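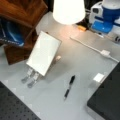
My bench arm misses the pen by a few millimetres, always to the same side, and only after it has been running for a while. The first picks in the morning are good. Then the gripper begins to close a little too far to the left, and by lunch it touches the barrel and pushes it away. I use one camera over the table, calibrated in the usual way, and the Gredgate controller with the standard hand-eye routine. The table is light grey, the lamp at the back is on the whole day and makes a warm spot on the surface under it, and the white panel stands tilted on its two clear feet, so I am asking myself if the light is disturbing the detection. I made the calibration new on 20 Oct 2019 and it was fine for one morning. Before I take the arm off its plate I would like to hear what you would check first.

Emanuel Stanciu
Flurkau

fgeddes wrote:
Not the light. A light problem gives you scatter, one pick left, the next one right, the next one perfect. You have a constant direction that grows with running time. That is heat or a loose bolt. When were the base screws last torqued?

Estanciu wrote:
Thank you for the quick answer. The screws were tightened when I installed the arm, in spring. I put a paint mark over the heads and the marks are still in one line. But I did not use a torque wrench at that time, only a normal key and my hand.

fgeddes wrote:
Then the paint mark tells you they have not moved, and nothing about whether they were tight. Do them again, crosswise, with a wrench. And wipe under the base while you are there. I once had a chip of swarf under one corner and the arm rocked on it.
Fraser

Chaltu D wrote:
I don't agree that the light can be dismissed so fast. A warm lamp on one side of a pale table makes a soft shadow on the opposite side of a black pen. If the threshold is generous, the blob takes the shadow with it and the centre moves, always in the same direction. No scatter at all. As daylight in the room changes, the size of the error changes also. So "grows until lunch" fits my theory as well as yours.

Easy to test. Switch off the lamp, close the blind, use a constant light from the top and let it run the same hours. And set the exposure to match the mains (50 Hz for you, I suppose), otherwise you will chase flicker next.

fgeddes wrote:
Fair about the shadow. I still say warm-up. Small gearboxes on these arms drift, and the elbow is usually the worst.

tudor_h wrote:
Both of you are guessing, with respect. Separate the two things. Fix a pointed tip in the gripper, put a dot on the table with a sharp pencil, and teach the dot cold. Run the arm for 30 minutes with the camera not used at all. Go back to the taught point. If the tip is on the dot, the arm is innocent and Chaltu is right. If it is beside the dot, Fraser is right.

Also please write the serial number and the firmware of the controller. The older Gredgate units lose the tool offset after a warm restart and this looks very similar.

Estanciu wrote:
I like the dot test, I will do it this evening. The firmware is 2743. I do not restart during the day, so I think the tool offset is not the cause, but I will read the value before and after.

One question to Tudor: should the arm do its normal cycle in this time, or a faster one?

tudor_h wrote:
Normal cycle, normal speed, normal load. You want the same heat as on a working day.

Estanciu wrote:
Results. Tool offset is the same before and after. Tip on the dot when cold. After the run the tip is beside the dot, to the left, but only by half of the error I see with the pen. I repeated it and got the same. So a part is from the arm, and a part is from something else.

Then I tightened the base screws with a torque wrench. Two of them turned a good piece before the click, in spite of my beautiful paint marks. After this the dot test is much better, maybe a hair of difference.

With the pen there is still an error. I switched off the lamp and it became smaller again. I must apologise to both sides.

fgeddes wrote:
Two loose screws! I will take that as a win.

Chaltu D wrote:
Half a win. What did you do with the threshold?

Estanciu wrote:
I made it stricter, and I take the centre line of the pen now and not the centre of the blob. With the lamp on it also works, as far as I have seen until now. The room is too dark for me without it in the evening, so I prefer to keep it.

silviu.v wrote:
I had the same arm at Gavrilă and we wrote the torque check in the maintenance sheet, every 8 weeks, together with the belt and the cable inspection. After a new installation we did it once more after the first week. Do you also have a warm-up cycle in the program?

Estanciu wrote:
No, but I will add one. The arm will make big slow moves with all joints before the first pick, and then check itself on the dot. If the dot check fails it will stop and ask for me. I will report in November how it behaves when the heating in the room is on.

tudor_h wrote:
Scribe the dot into something fixed, a small plate for example. Pencil will be gone the first time somebody cleans the table.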